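Wuker mesh produce bags go on sale in May, and I'm a little nervous

Hi, Peter Trnka here, owner of Wuker. My sister told me a press release should sound official, but I've written four official versions and hated all of them, so you're getting me at my kitchen table with cold coffee.

Our new mesh bags go on sale in May at both of our shops, Saltudska and Retska, and through the Ásgeirsdóttir grocery stores (all 19 of them!). I've wanted to get into a grocery chain for as long as I've been sewing, and when their buyer called I had to ask her to repeat herself, then call her back ten minutes later to make sure I'd said yes.

We started out making laundry bags, mostly for college kids. Then customers kept telling me they were taking them to the farmers market, and asking if I could do one with a flat bottom and better handles. It took 138 samples to get there. The early ones stretched so badly that a bag of onions would be dragging on the sidewalk by the time I got home.
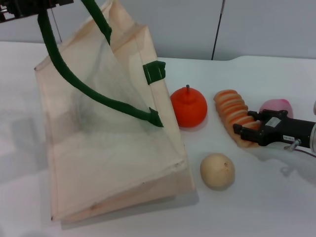 The handles are what I fussed over most. I carried groceries up the stairs to my apartment for a whole winter, changing the length every few days, and my neighbors must have wondered how much soup one man can eat. We settled on a length that goes over a shoulder even with a heavy coat on.

Our first run is 473 bags, and almost half are already spoken for by people on our mailing list. A second run is planned for later in the summer once the sewing room catches up.

Store owners and reporters who'd like a sample can write to me through the Wuker website or stop by the Saltudska shop. I'm usually there until 4, and the bell on the door is broken, so please knock hard.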